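Tuesday, late

Back from Datusthorpe a little before 10 and too awake to sleep, so I'll write it down while it's fresh.

The question for the day was the same one Graciela Painemal has been asking since winter: can a machine clear a table yet. She wants a yes or no for the Odine people, who run the kitchens in assisted living homes and would pay real money for a yes. I've told her several times that it depends on the table. She says that is a no with manners.

We worked in the simulator all day. The real arm is still at Semwal waiting on a part, and I don't mind, as nothing gets broken in software and I can run the same minute over as many times as I like. The room is the dining room set, the one with the dark floor and the blue chairs. I left the lights low in it. Most dining rooms I've eaten in were dim, and I'm tired of results that only hold under a ceiling full of lamps.

I started with the spoon. People outside this work expect the mug to be the hard one. A mug stands up and has a body to close on. A spoon lies flat on the wood, the handle is thin, and the fingers have to come down almost to the table to get any hold of it. Too high and they shut on air, too low and they press into the wood and the run stops itself.
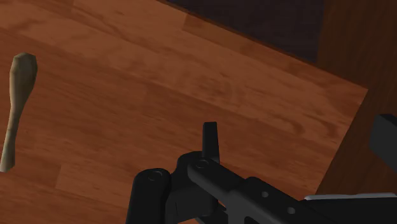

Gripper view, spoon at left, plenty of bare table still between them.

I spent the whole morning on that bit of bare table. The spoon model is crude, all flat faces around the head, and I wondered if that was hurting us. Swapped in a smoother one from the Sidarel library and it made no difference I could find. The trouble is the approach angle. If the wrist comes in along the handle it's fine. If it comes in across the head, the spoon skates off and we chase it. A four-year-old would put a hand on it and drag it to the edge. I wrote that down as something to try, using the edge of the table, and Graciela put a star next to it.

Lunch was the soup from yesterday. I washed both bowls and the pot by hand in four minutes and thought about that more than I wanted to.

Afternoon was the full table. Graciela set it up herself and didn't tell me what she'd put on it until I opened the file, which is fair, a home won't tell us either. Plate, mug, bowl, blue can, the spoon, and a turtle at the far end.

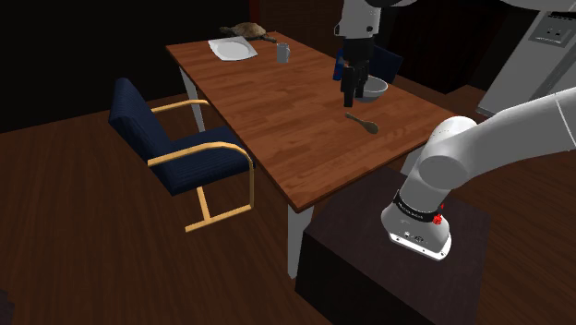

My rule for the planner is that it has to decide what is dinnerware before it moves anything, and it has to be allowed to say it doesn't know. The old version had no such option. It would have filed a turtle under bowls, round and domed, and gone for it. The new one flagged it and left it alone, and I was happier about that than about anything it picked up. A helper in somebody's kitchen who leaves a thing alone when unsure is a helper I could live with.

Spacing matters more than I had allowed for. The can and the bowl are near each other, and the fingers need room on both sides of whatever they take. Reach for one and you can bump the other. The plate is a separate problem. It lies low and wide and I don't have a good grasp for it at all, so I took it out of the scoring for now and said so in the notes.

We have 3,960 runs logged on the spoon alone. Tonight I queued 900 more with the full table, the wrist angle limited to along the handle, and the edge trick switched on for half of them. They should be done by breakfast.

So, for Graciela's yes or no. Mugs, I'd say yes, on a table that isn't crowded. Bowls, most days. Spoons, no. Plates, no. Wiping down afterward we haven't even begun, and to my mind that's half the chore. She wrote all that on a card in smaller words and said she'd call Odine on Friday.

Need to buy dish soap. Need to ask Semwal again about the part.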